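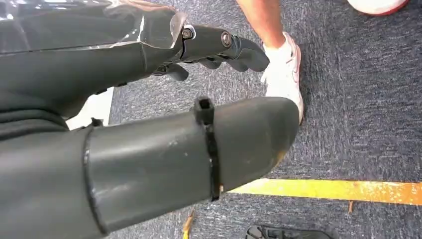

A black strap around the gray cylinder.

Gellmont should keep its paper bus tickets. The city wants riders on the Irkura app by October, and 3528 people have signed a letter against it.

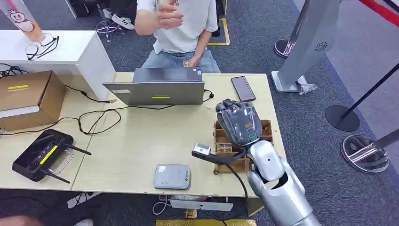 A bus fare is a small purchase, and it should stay easy to make. I own a laptop and a phone, and both can be out on the desk, like the pair here, without my wanting either one to board a bus. A ticket costs 2 dollars. Coins have worked since 1899.

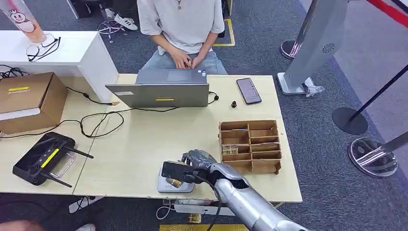 Laptop and phone on light wood tables.

Keep the machine at Bitar Street.

Elie Sayegh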